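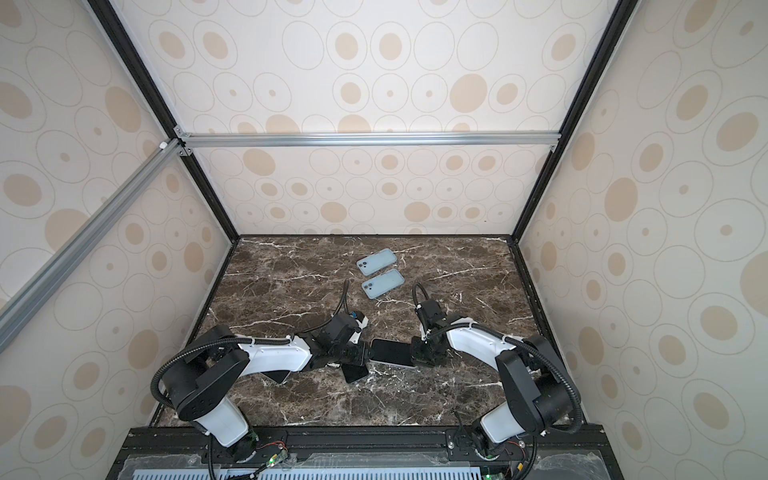 ## Trendard bimanual planner: is the case-fitting demo worth switching for?

**kmunasinghe** – 11 January 2023

We run Plallard for perception and our own scripts for everything after it. The Trendard people want us to move the whole two-arm stack over to their planner. Their pitch is that one cost function covers grasp choice, handover and insertion. I've had the trial build for three weeks and I'm not sold. Case pickup is where I get stuck. The pose estimate looks fine on the overlay, then the fingers come in along the side wall and the planner reports a valid grasp whatever the wall is doing.

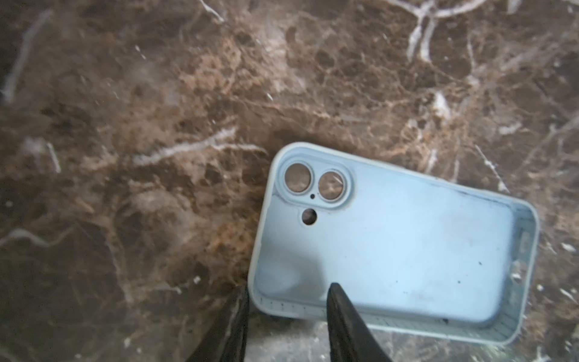

*Wrist view, one finger on each side of the case wall.*

Release notes say "compliant objects supported." Supported how?

Kavinda Munasinghe

---

**torque_ripple**

It means they widened the collision margin. Open the object config and look at the wall thickness. Ours was set to 5 mm for a soft case, so of course everything passes.

---

**dell_h**

> they widened the collision margin

Not in 2.28 they didn't. There's a separate contact model now, you have to turn it on per object. I agree the docs bury it.

---

**kmunasinghe**

Turned it on this morning. Planning time went up and the grasp candidates came back in the same order. My other complaint is occlusion. Once a finger is over the case, Plallard keeps publishing the pose with the same confidence

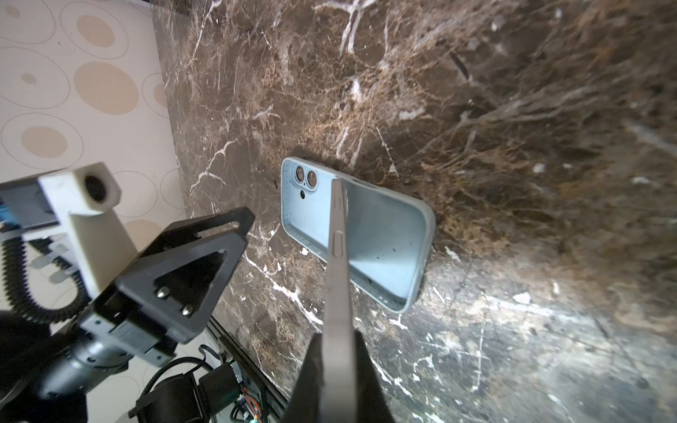 and the planner takes that number at face value. I'd want the covariance to grow when half the model points are hidden. Balogun's old tracker did that much.

---

**torque_ripple**

Balogun's tracker also lost the object if you sneezed. But yes, a flat confidence is useless.

---

**dell_h**

Then gate it yourself, it's a short node. I don't see why that counts against Trendard. Where it does earn its keep is with both arms loaded. Our scripts serialized everything and one arm sat waiting. 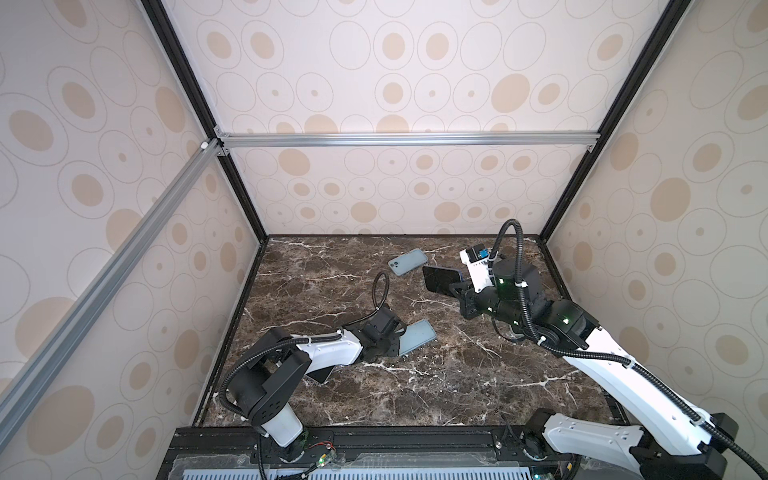 Try scheduling that by hand with a shared workspace and see how far you get.

---

**kmunasinghe**

We did, with a lock on the middle zone. Ugly, but I can read the log when it stalls. Trendard gives me "no feasible plan" and a hash. I'll ask Altska for their config before the license question comes up in April. If anyone has contact model settings that changed the candidate order, post the file please, no screenshots.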